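Under the Sink and Along the Shelf – a Gallery

Welcome, and do put the kettle on before you start, because I have never managed to write a short introduction in my life and I don't suppose I shall begin now. These pages have been growing since May, when Nasrin Mohammadi and I decided that between us we owned far too many bottles. Bottles under the sink, bottles behind the bath, bottles on the window ledge in the back porch going pale in the sun. Nasrin had the same washing-up liquid in four different places. I had a descaler I can only assume came with the house.

So we began having what we grandly call a bottle morning. Everything comes out of the cupboards and goes on a table with something wipeable laid over it, and we look at each thing properly before it is allowed back. You would be surprised how long it takes (or perhaps you wouldn't, if you have ever tried it yourself). Labels get read out loud. Caps get tightened. Somebody always finds a brand they remember from a holiday, and then we lose a quarter of an hour to the holiday.

A few friends have joined in since. Behrouz Azimi came along to a Thursday session meaning only to drop off some empty jars and ended up staying until the soup was finished, and Kusum Rana has been very patient in helping me with the wording on the labels I can't read. She and I disagree about decanting. She likes everything in matching jars with neat handwriting on the front, and I can quite see how handsome it looks, but I like a thing to stay in the bottle it was sold in, with the instructions still attached. We have agreed to leave one another's shelves alone.

If you are new to this sort of tidying, I would say begin with one cupboard and a good big table. A mat underneath is a great comfort, partly for drips and partly because small bottles do love to roll. Lay them down on their sides if they are top-heavy, provided the caps are tight, and keep the cleaning things well away from anything you might eat. I keep a roll of bags nearby for anything with a sticky outside, and a damp cloth, and a pencil. The pencil always goes missing.

My own notebook is a plain one and it has done very well. I write down the name if I can make it out, the size, where it was living and where it is going to live next. Yatziri Villaseñor tells me she does all of hers on her telephone and can search it in a moment, which I do envy a little, but I enjoy turning the pages back and seeing a ring from the bottom of a teacup. The biggest bottle in my own cupboard was a 900 ml refill, bought in a fit of thrift, and I can report that it was far too tall for the shelf and spent a whole winter lying behind the bucket.

The pictures are all about packaging, my favourite part of the whole business. I have a great weakness for a cheerful bottle. I can walk straight past a sensible grey one, however good the contents, and be stopped in my tracks by a bit of colour and a small drawing.

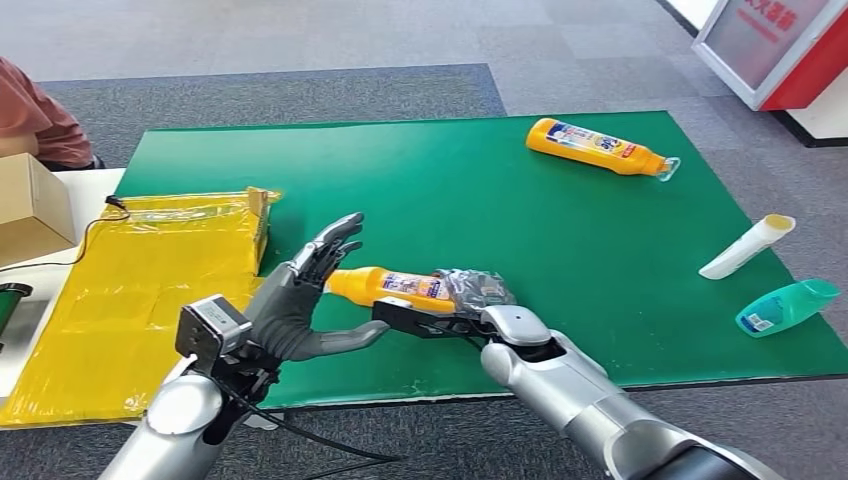 Orange, and plenty of it. 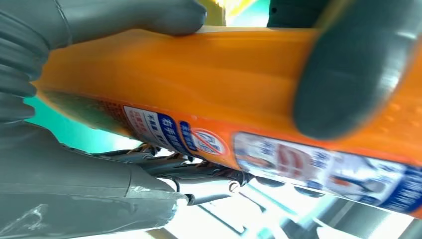
I have been trying to work out why I so seldom muddle the things on my own shelves, even first thing in the morning without my glasses, and I think it comes down to colour more than to anything written on the front. My hand goes out for the blue one or the yellow one long before I have read a word. An orange bottle like the one in the closer picture has something else to recommend it too, with that patch of little raised dots on its side, and I do wish more makers would give us a bit of texture to feel for. My fingers aren't what they were, and a smooth bottle with soapy hands is a trial. I have taken to putting a thick rubber band round the slippery ones at home. It looks a bit homespun, I admit, but it stays put, and when the bottle is finished the band simply moves along to the next.

Negin Hosseinzadeh has asked whether I will do a page on pumps and sprays, and I should like to, once I have found a box for all the spare nozzles. If you have a favourite bottle of your own, old or new, do write and tell me about it. I answer everything in the end, though I am slow in the summer when the garden gets going.

Contact | © Under the Sink and Along the Shelf | Back to top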